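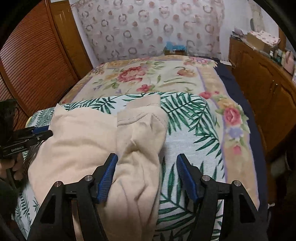 List home | Threads | Search | Join | Help
Last updated: 2024-07-19

Re: ironing without a proper board

Hi Rosalía, hi all,

Rosalía Ortuño wrote:
> We're in the new flat till August and there's no room for
> a board. Can I get away with a padded thing on the bed?
> And how do you all fold beige stuff so it doesn't come out
> of the drawer looking like a paper bag?

Yes, you can! I've done mine on the end of the bed for years — a padded top with a bit of cloth over it, and I'd go for a nice leafy print because plain white shows every scorch (ask me how I know). The bed gives a little, so don't lean on it, and keep the iron on the chest of drawers between goes.

As for folding, I lay the thing flat, smooth the big panel outwards with my palms, then bring one side over lengthwise and stop. Curved seams never want to lie down, so let them sit where they like and don't keep pinching at them, you'll only put a crease in. Thoa Trình rolls hers and swears by it, but I can't get on with rolling.

Huệ, do you still have that spare cover? I'd take it off you for 3 quid.

Sơn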